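# How do I keep fruit on the counter without it all going bad (and without the flies)?

**Marcelino Lorente** · posted 13/01/2019 · 2286 views

Hi all, first time posting in Kitchen & Home. I moved into a tiny apartment in Culport back in June and I still can't keep fruit alive for more than a few days. At my old place I had a cool pantry and never gave it a thought. Now everything sits out in the kitchen, bananas and apples mostly, and I'm trying to decide between a plastic basket with holes in the sides and some kind of open wire shelf.

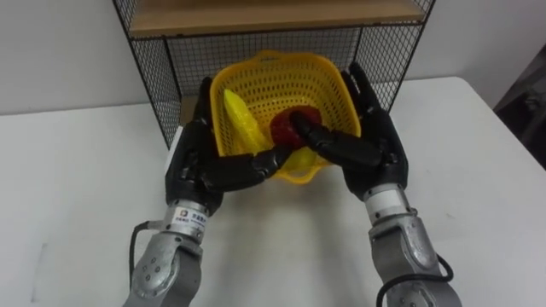
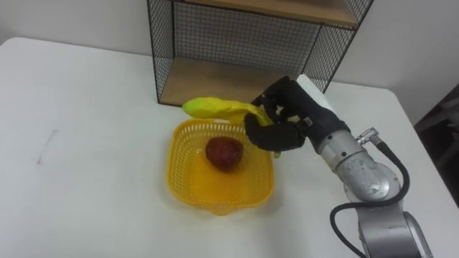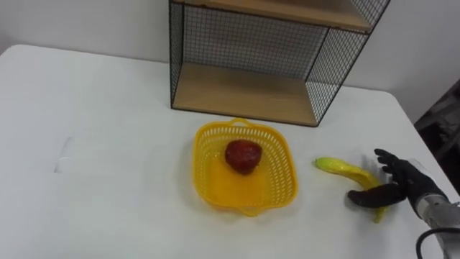 My kitchen runs hot. The building has one of those old steam systems and the radiator is on the same wall as the counter, so even with a window cracked the thermometer says 77 most evenings. I asked the management office about turning it down and got a very polite email that came to "no." I've tried a ceramic bowl (bottom layer went mushy), a paper bag on top of the fridge (forgot about it, won't describe what I found), and just putting everything in the fridge, which made the apples great and the bananas black and sad looking.

And then the flies! I had a real outbreak around Thanksgiving and it took me weeks to get rid of them. I was emptying the trash twice a day and still walking through a little cloud every time I made coffee. I really don't want to go through that again.

So I guess I'm asking:

- does the container matter much, or is it all about temperature?
- is it true that bananas make everything else ripen faster, or is that one of those things people repeat?
- if I only shop once a week, what's a sane way to buy?

I eat a banana every morning and my sister and her kids come over a lot, so I do go through fruit. I don't have room for a second fridge and I'd like to spend under 13 dollars if I buy something. Thanks in advance!

---

**Aba Sarpong** · 1202 points · *marked as helpful*

Oh I feel for you, I had a steam heat apartment for six years and used to dry socks on top of the fruit bowl side of the radiator. OK so, in order.

The container matters a little. What you want is air getting underneath and the fruit not stacked three deep. A deep bowl is the worst thing, all the weight lands on whatever is on the bottom and once one piece bruises and leaks, its neighbors go too. Anything with holes is an improvement, and a shallow one is better than a tall one. Plastic has the advantage that you can run it under the tap with dish soap when something bursts. Wire is fine too, but line it with a folded dish towel or you get grid marks pressed into your peaches and the soft spots start right there.

Temperature matters way more, sorry. At 77 a banana that would've been good until the weekend is going to be spotty in a couple of days no matter what you put it in. Find the coolest spot you've got. For me it was the floor of the hall closet next to the front door, which I know sounds odd, but there was a draft under the door and it stayed noticeably cooler in there all winter. I kept apples and oranges on a low stool in there and just brought out a few at a time. Walk your thermometer around the apartment for a day or two, leave it an hour or so in each spot, and see what you get.

The banana thing is true! They give off ethylene gas as they ripen and so do apples, and other fruit nearby picks up on it. So keep them apart if you can. People also wrap the stems in plastic wrap, I did that for a while and I think I got an extra day out of it, maybe. Not sure it was worth the fiddling.

What made the biggest difference for me was buying bananas at different stages. Two yellow, three green, and pull them off the bunch. The ones that get ahead of you go in the fridge once they're ripe. The skin turns ugly but the inside is perfectly good for several more days, so don't throw those out. Peel and freeze whatever's left and your sister's kids can have smoothies.

Berries should never be out on your counter at all, not in that kitchen. Fridge, unwashed, paper towel in the box, and wash them right before you eat them.

---

**Mohammed-Awal Darko**

fridge. everything in the fridge. never had a fly in my life

---

**Etornam Baidoo**

Agree with most of what Aba wrote, want to add something on the flies, having lost that fight more than once.

A lot of the time they ride in on the fruit. The eggs are on the skin when you buy it, especially around the stem end on bananas. So I rinse bananas as soon as I get home, whole bunch under the faucet, and dry them off with a towel. Takes a minute. I also stopped leaving fruit in the shopping bag while I put the rest away and "get to it later."

The other place they live is the drain, and people clean the counter like crazy and forget about it. Get a stiff bottle brush down there with hot water and dish soap once a week. Check under the toaster and the bottom of the recycling bin too. Mine turned out to be coming from one beer can with half an inch in it.

For a trap: small glass, a splash of apple cider vinegar, a drop of dish soap, no lid needed. Swap it out every couple of days. White vinegar didn't do much for me.

As for where to buy, the Gadell stand by the ferry lot sells bananas one at a time and doesn't mind if you pick through them. Gotgate has plain colander-type baskets near the back with the laundry stuff, should be inside your budget. They had a nice one with feet last time I went, though I went in for light bulbs and forgot those.

---

**Marcelino Lorente**

Thank you Aba and Etornam! Walked the thermometer around last night and the windowsill in the bedroom is way cooler than I thought, so the apples are moving in there with me. Brushed the drain too and... yeah. Wow. Going to try the green and yellow bananas this week. Does anybody know if pears count as banana people or berry people? I've got four rock hard ones and no plan.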